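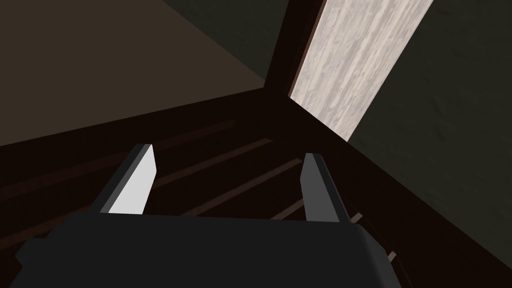

About Huvska

Huvska makes cabinet carcasses, drawer boxes and shelving components for the kitchen and workplace furniture trade. We sell to joiners, fitters and furniture makers. We do not sell to the public or fit what we make, but we can pass enquiries to trade customers in most parts of the country.

The company was set up by two cabinet makers who shared a workshop and bought a panel saw together. Contract cutting for other workshops paid for the saw and, in time, became most of the business. The present works at Haverford was taken on when the original unit could no longer hold full sheets and finished stock under one roof. Cutting, edging, drilling and packing are all carried out there.

What we make

Carcasses are supplied flat or assembled, in birch plywood, oak-veneered board or melamine-faced chipboard. Standard panel thickness is 18 mm. Backs are grooved in as standard and can be rebated on request. Shelf holes are drilled on a 32 mm pitch unless the order states otherwise. Edges are lipped on the front only by default; all-round lipping adds to the lead time.

Promance is our drawer box range. Boxes are dovetailed at the front and back corners, with the base panel held in a groove on four sides. They are finished in clear lacquer or left unfinished for the customer's own coating. Promance boxes are made to width in steps of 1 mm, and the undersides are notched to suit most concealed runners. Please send the runner data sheet with your first order. The notch position differs between makes and cannot be changed once the box is glued.

Rotomow is a revolving shelf unit for corner cabinets. It has a steel centre post and timber trays with a raised lip, and fits a corner base carcass with a folded or angled door. The lower bearing can be replaced from inside the cabinet without taking out the worktop. Spare bearings and post clamps are held in stock for every version of the unit we have sold.

The current catalogue lists 1231 standard parts. Anything outside it is priced from a drawing or a cutting list.

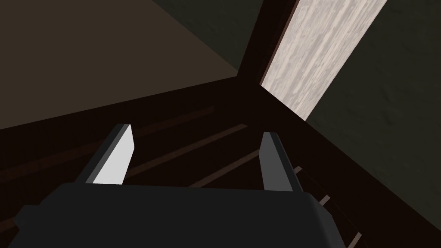

Computer rendering: gripper, fingers apart

How orders are handled

Orders are checked by a person before they reach the saw. Most queries at this stage concern grain direction, handing of doors, and whether the sizes given are overall or between panels. If a drawing and a cutting list disagree, the order is held until the customer confirms which is correct.

Each panel carries a label with the order number, part number and finished size. The label goes on a face that will be hidden after assembly where there is one. Flat-packed orders are stacked by cabinet, so a fitter can open a single pack and build a complete unit from it.

Normal lead time is 9 working days for flat carcasses. Assembled work, veneered board and Promance boxes take longer, and the date is given on the order confirmation. We close for machine maintenance in March each year and publish the last order date beforehand.

Materials

Board is bought from mills that can supply chain-of-custody paperwork, and copies are available with any order. Offcuts long enough for rails and plinths are kept and used. Shorter pieces go to the works boiler if they are solid timber, or back to a board recycler if they are faced or veneered. Moisture content is checked on arrival — sheets outside our limits are returned unopened.

People

Anika Oyelaran is the technical manager and the first point of contact for drawings, tolerances and non-standard drilling. She trained as a bench joiner and ran the edging section before moving to the drawing office. Trade account holders, now more than 3822, each have a named contact in sales, shown at the top of every quotation.

Visits and samples

Trade customers may visit Haverford by appointment. Please report to the goods-in door and wear closed shoes. Sample corners, lipping strips and lacquer panels can be sent by post and need not be returned.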